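Blocs de construction Flundex — grand format

Marque : Nordin
Réf. 999
Lot de 30 pièces, sac de rangement inclus
En stock, expédition sous 48 h

Le gros bloc rectangulaire pour coin jeux, salle de motricité, atelier. Empiler, aligner, faire des ponts. Arêtes nettes, ça tient debout sans forcer. Convient aussi pour le tri par couleurs avec les plus grands.

Nettoyage : chiffon humide, savon doux. Pas de lave-vaiselle. Ne pas laisser dehors l'hiver.

Livré en coloris unique ou assorti — à préciser dans le champ commentaire, sinon on envoie assorti. Pièces au détail possible à partir de 150 unités, nous demander un devis (Eglė Rimkutė, service collectivités).
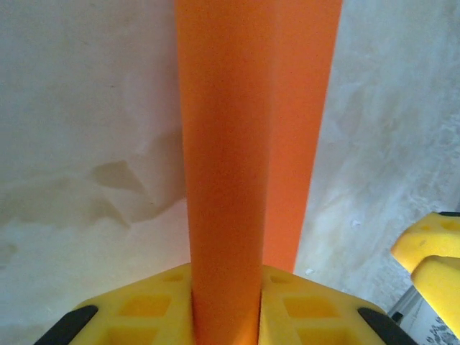 Coloris orange de nouveau disponible depuis mars, en lot unique ou mélangé. Teinte vive, surface mate avec un grain fin, la même sur toutes les faces. Se marie bien avec les plaques Grakside, vendues séparément.

Retours acceptés sous 30 jours, emballage d'origine. Frais de port offerts pour les écoles.

Voir aussi : bacs Pravent, tapis de sol Nordin

Fiche mise a jour le 28/10/2018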